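Excursion Report: Automation Open Day at the Tendia Workshop, Sisidholm

Unit: Introduction to Manufacturing Systems
Submitted by: Group 4
Word limit: 900 (we used 856 of them, before the credit line)

1. Why we went

The unit outline says every group must attend one industry event and write it up. Most groups chose the food packaging plant, which gives out free yoghurt. We were late with the form and got Tendia, which gives out lanyards.

Tendia takes apart old office computers and sorts what comes out of them. It opens its workshop at Sisidholm every April to students, suppliers and anyone else who can find the driveway. We were asked to observe one automated task, work out what made it hard, and say whether we would recommend the visit to next year's class.

2. Getting there and the first hour

The bus stops at the wrong end of the industrial estate, so allow for a walk. Sign-in was at 9 am. Coffee was meant to be at 9 am too and turned up closer to ten.

The first hour was a slide presentation about where old computers come from (offices) and where they go (it varies). The useful part was a slide on labour. A person at the manual bench strips 70 towers in a good week, and the record on the whiteboard was 166, set by a team of three over a fortnight that they apparently still talk about. The robot cell had no number on the whiteboard. We asked about this and were told it was "in development", a phrase we have started using about our assignments.

3. The demonstration

We picked the desktop tower cell. The task was memory removal: find the modules, open the latches, lift the modules out and put them down somewhere sensible. A person does this with two thumbs and without looking very hard. The robot had one gripper and a small camera beside it, and was looking very hard indeed.

The tower lies on its side with the panel off, next to a grey printed fixture plate. The table is slotted aluminium, so things can be bolted down and moved when somebody changes their mind.
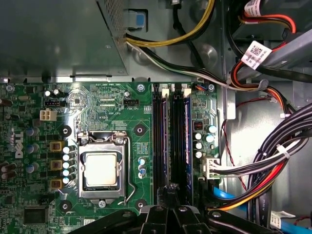
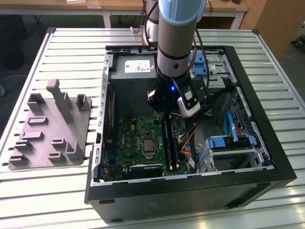

Photos: Tendia open day, Sisidholm. Supplied to visiting students for use in coursework.

The wrist camera view was the part our group argued over. On the bench, a computer looks like a box with some things in it. From close up it is a crowded place. The memory sits just to the right of the processor, and there are cables hanging along most of the sides you might want to come in from. The first photo has the gripper's fingers at the bottom edge, pointing towards the slots, and you can get a fair idea of how much room it has to work with. We would have gone in by hand and moved the wires out of the way without noticing we had done it. The robot has to be told what a wire is.

The demonstrator ran the approach several times. Some runs were smooth. One stopped well above the board and waited, and so did we. The explanation was that the software, which is called Litolau, had not been confident enough about what it was seeing and had asked for help. Our group felt this was the most relatable thing we saw all day.

4. What makes it hard

We wrote down the reasons given by the staff and added two of our own.

Every tower is different. Even two from the same maker can have the cables tied in different spots, and the previous owner may have had ideas.

Cables move. A motherboard stays where it was screwed down. A cable stays where it was until something brushes past it, and then the picture the robot was working from is out of date.

Latches are small and want to be pushed in a particular direction. Push a bit off line and you are just leaning on the motherboard.

Lighting (ours). Metal cases are shiny. When people crowded in to watch, the reflections changed, and we were politely moved back behind the tape.

Audiences (also ours). Everything went better when fewer people were watching. We did not test this properly.

5. Questions we asked

We asked whether the robot would replace the manual bench. The answer was that the bench would get the odd jobs and the robot would get the boring ones, once it could do the boring ones.

We asked why the processor wasn't the target, as it seemed to be the valuable part. It is done as a separate step, with its own gripper settings, under a project called Goh. We weren't shown Goh. It was also in development.

We asked if we could have a turn. No.

6. Problems with our own work

We forgot to time the runs. One of us thought another was timing them, and that person was at the coffee. This means our comparison with the manual bench is based on a whiteboard and an impression, and we expect to lose marks for it.

We also should have looked harder at the fixture plate. It has raised blocks and slots of several sizes, and we spent the bus ride home disagreeing about what each one was for when we could have asked.

7. Recommendation

Worth going. Next year's groups should read up on grippers first, take a stopwatch, and give one person the job of using it. Stand near the monitor, as the wrist view is far more interesting than the arm. Bring your own yoghurt.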